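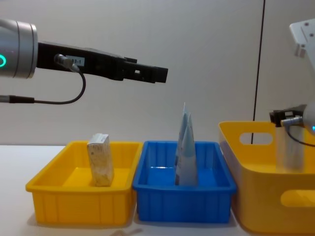 Kullov Introduces Three-Bin Tabletop Sorting Layout for Small Packing Rooms

4/2/21 – Kullov, a supplier of storage and packing furniture, today announced the Dutari layout, a bench arrangement for sorting small packaged goods before they are boxed. The layout uses open-top plastic bins set side by side in a single row on a white work surface. It is intended for stockrooms and mail-order operations with limited floor space.

The standard configuration has two yellow bins with one blue bin between them. Yellow bins receive sorted goods. The blue bin holds items waiting for a decision, such as packages with missing labels or damaged corners. Operators may assign the colors differently, but Kullov recommends that every bench in a room follow the same order.

Bin Placement

Bins are placed with their long sides parallel and with narrow gaps between them. A narrow gap lets each bin be lifted out without disturbing its neighbor and keeps flat items from dropping out of reach. The row is set back from the front edge of the bench so that labels can be read and packages turned before they are put down.

The yellow bin is rectangular, with ribbed and recessed panels on the front wall and a thick, rounded rim that projects outward. The body narrows slightly toward the base. Packages taller than the bin are stood upright against the back wall, and shorter ones are placed toward the front, where they may lean. 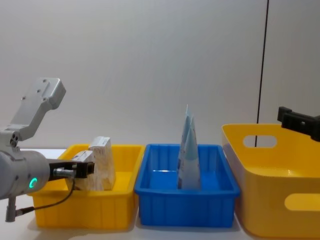

Trial Results

The layout was tested in September at the Barketti packing room, which handles boxed and bagged dry goods for Thân, an online grocery supplier. During the trial, 3,903 packages passed through the benches. Of these, 767 were placed in the blue bin for a second check. Most were released to a yellow bin on the same shift.

Barketti had previously sorted into cartons on the floor. Moving the work to bench height removed one lifting step for each package. The trial did not measure packing speed, and Kullov makes no claim on that point.

Surface and Surroundings

Kullov specifies a white bench top and a plain, light-colored wall behind it. Small packages, torn corners and loose labels are easier to find against an even background. Nothing should be stored on the bench behind the bins. Wall shelves, if fitted, should be mounted high enough to leave room for upright packages.

Cleaning is done with a damp cloth and mild detergent. Bins should be emptied and wiped inside at the end of each shift – crumbs and powder from dry goods collect in the corners of the floor.

Availability

The Dutari layout can be ordered now as a complete bench or as a bin set for existing tables. An initial run of 400 bin sets has been produced. Orders ship within 14 days. Replacement bins are sold singly in yellow and blue.

Product sheets and bench dimensions are available on request from the Kullov sales office.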